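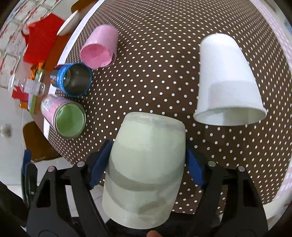

The gripper holding a cup at one of the club's practice tables

The robotics club in Fellby meets after lessons, from half past three, in a room it shares with the cookery class. It has 28 members this year, and most of them had never used a screwdriver before they joined. I visited them in November to talk with the teacher who leads the club and with two pupils from the oldest group.

The project they work on now is called Cindimano. It is a gripper held in the hand: a person carries it, closes it on an object and puts the object in another place, and the movements are recorded. Later the club wants to use these recordings to teach a small arm to do the same work.

"We began with wooden blocks and it was boring for them," the teacher told me. "Then one girl brought cups from home, and the next week everybody brought cups." Cups are also a more difficult task. They lie on their side, they roll, and a soft one bends if the hand closes too strongly. "With a block you can be careless. With a cup you must decide from which side you come."

The pupils have made 242 recordings since the start of the term. They keep only 114 of them. I asked who decides which ones are thrown away, and the older of the two pupils laughed. "We do, and we argue. If the cup slips a little but you still finish, is this good or bad? My group says keep it. The other group is more strict."

The pads of the fingers caused the longest discussion. The first pads were too hard, and the club changed them 3 times before the pupils were satisfied. The material came from Durrani, a shop in the town which sells parts for repair work and gives the club a small discount. "I learned to glue," said the younger pupil. "Before this I thought that programming would be the difficult part."

In spring the club will go to the Hutside meeting, where school teams have to clear a table in front of the public. The teacher does not speak much about winning. "Last year we went only with a poster. This year I want that they put the gripper in the hands of a visitor and explain it – in their own words, without me."

When I left, the two pupils were still discussing whether the next recordings should begin with the cups standing or lying. The teacher had asked them to write down both opinions before going home.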